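Workshop > Tips > Costume and Ring Gear

Tips Gear Repair Storage Contact

Looking After Wrestling Boots and Kneepads

Most ring gear wears out in the bag. Take boots out as soon as you get home, pull the laces loose down to the last two eyelets and open the tongues wide. Keep them away from the radiator, as direct heat makes the uppers crack along the flex line.

Wipe the uppers with a damp cloth and a drop of dish soap, then buff dry. For scuffs on white boots, Teresa Vieira uses plain white toothpaste on an old brush, left for 6 minutes and wiped off. Test it on the heel first.

Kneepads go in cold water with half a cup of white vinegar for 25 minutes. Squeeze them out flat and dry them on a rack. Wringing breaks up the foam.

Loose sole edges can be fixed with contact cement. Roughen both sides with sandpaper, coat each one, wait 13 minutes and press together. Clamp overnight. Belmiro Patrício wraps the boot in a strip of bicycle inner tube, which holds better than tape around the toe.

Sequins and studs should be checked by hand before each show. Sew loose ones back with waxed thread and knot every third stitch.

Store singlets and tights folded in a lidded box, and capes on a wide hanger. Label boxes on the short end so they can be read on a shelf.

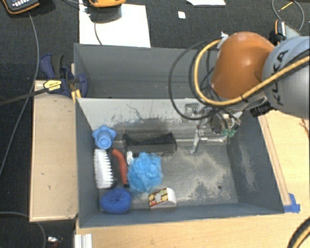 Gray bins, with some wear inside the front one.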